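Prasska College of Applied Studies
Department of Urban and Regional Planning
Second-Year Group Project Report

Adding Height to Existing Housing: Attitudes and Constraints in the Boros District of Dranden

Submitted 22nd April

Summary

This report examines whether additional stories could be built on existing low-rise apartment buildings in the Boros district, and how residents regard the idea. The study combined a review of building records, a street survey, and a written questionnaire. The findings suggest that a limited number of buildings may be suitable for one added story, that residents are more concerned about the construction period than about the finished height, and that parking is a smaller issue than the project group had expected. The report recommends a more detailed structural review before any change to the district plan is considered.

1. Background

Boros lies on the east side of Dranden, between the rail line and the river. Most of its apartment buildings have three or four stories and were put up within a short period as housing for workers at the Nokora mill. The mill has since closed, but the district has kept its population, and demand for small apartments remains strong. There is little vacant land. The remaining open lots are either in the flood zone or set aside for school use.

Vertical extension is one way of adding homes without using new land. A new story is placed on top of an existing building, usually in a lighter material than the floors below. The method is familiar in larger cities but has not been tried in Dranden. The current district plan neither permits nor forbids it. Height limits are given in stories for some streets and in feet for others, and the two do not always agree.

An added story does not have to follow the outline of the building beneath it. It may be set back from the street, which reduces its visual effect and leaves room for a terrace, or it may project past the wall below, which gains floor area but places greater demands on the structure and casts more shade on the sidewalk. Both types are discussed in Section 4.

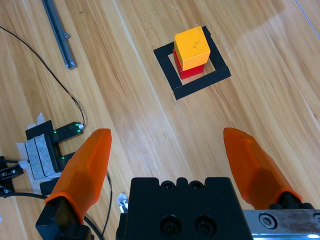 Figure 1. Upper volume offset from its base, shown with two blocks on a taped square.

2. Aims

The project set out to answer the following questions.

Which buildings in Boros could reasonably be considered for an added story?
What do current residents think of the idea, and what are their main objections?
Does the present district plan give enough guidance to owners and to the city?

The cost of construction was outside the scope of the project. The group did not have access to contractor prices and did not wish to rely on figures from other cities.

3. Method

3.1 Records review

Building files were consulted at the city records office in February. The files vary in quality. Some contain complete foundation drawings, while others hold only a permit and a site sketch. Where foundation drawings were missing, the building was placed in a separate category and was not rated.

3.2 Street survey

Members of the group walked every residential street in the district and recorded roof type, number of stories, distance to the neighboring building, and the presence of an elevator. Each street was visited by 2 students, who filled in their forms separately and compared them afterward. Differences were settled by a return visit.

3.3 Questionnaire

A questionnaire was delivered to 500 households. It contained 9 questions, most of them with fixed answers, and one open question at the end. Replies could be mailed back or left at the branch library. No names or apartment numbers were collected.
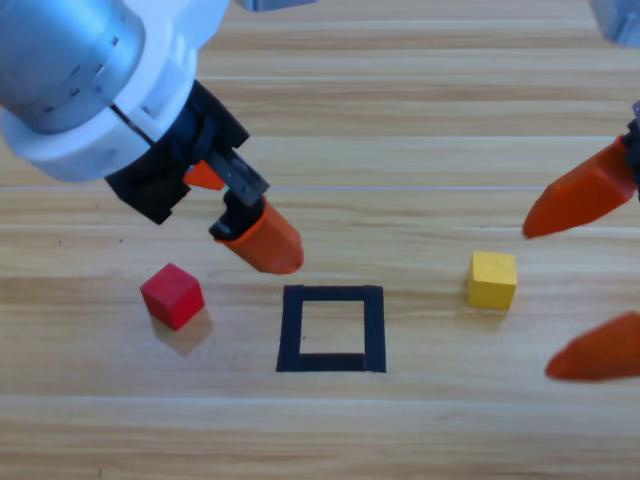 The wording of the questionnaire was tested on a small number of residents before it was sent out. As a result, the term "vertical extension" was replaced with "adding a floor on top of the building," which was more easily understood. The question on rent was moved toward the end, as several test readers had stopped at that point when it appeared on the first page.

4. Findings

4.1 Suitable buildings

District records list 3,207 apartments in Boros. The buildings on the mill streets, which contain a large share of these, have flat roofs, regular wall spacing, and complete drawings. They are the strongest candidates. The buildings closer to the river stand on softer ground, and several show cracks at the corners. The group does not consider them suitable without further study.

Set-back additions appear more practical than projecting ones. On the narrower streets, a projecting upper floor would come close to the minimum distance between facing windows that the plan requires. It would also call for new supports at the outer wall, and the drawings do not show that such supports were ever foreseen.

4.2 Views of residents

Residents who replied were divided. Support was higher among tenants in buildings without an elevator, many of whom wrote that they would accept an added floor if an elevator came with it. Owners on the top floor were the most firmly opposed. Noise, dust, and the loss of roof storage were the objections raised most often.
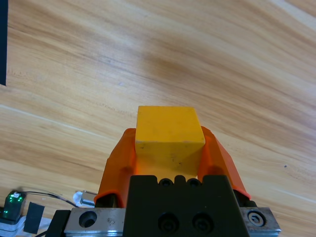

Parking was mentioned less often than expected. Several replies pointed out that the bus line along the rail corridor runs frequently and that many households on the mill streets do not own a car. Shade was a concern mainly for residents facing north courtyards, where drying yards and small gardens are in daily use.

4.3 The district plan

The plan gives no definition of an added story. It is unclear whether a set-back floor counts toward the height limit, or whether a stair enclosure on the roof should be treated as part of it. Staff at the planning counter gave differing answers when asked.

5. Limitations

Replies came mostly from long-term residents, and younger tenants are likely underrepresented. The questionnaire was issued in one language only. The ratings in Section 4.1 are based on drawings and outside inspection and do not replace the work of a licensed engineer.

6. Recommendations

The city should express all height limits in Boros in a single unit and should define an added story in the plan. A structural review of the mill streets should be carried out before any application is accepted. Owners who apply should be required to submit a construction schedule and a plan for elevator access — the two matters on which residents commented most fully. Projecting additions should not be permitted on the narrower streets.

Appendix A contains the questionnaire. Appendix B contains the street survey forms.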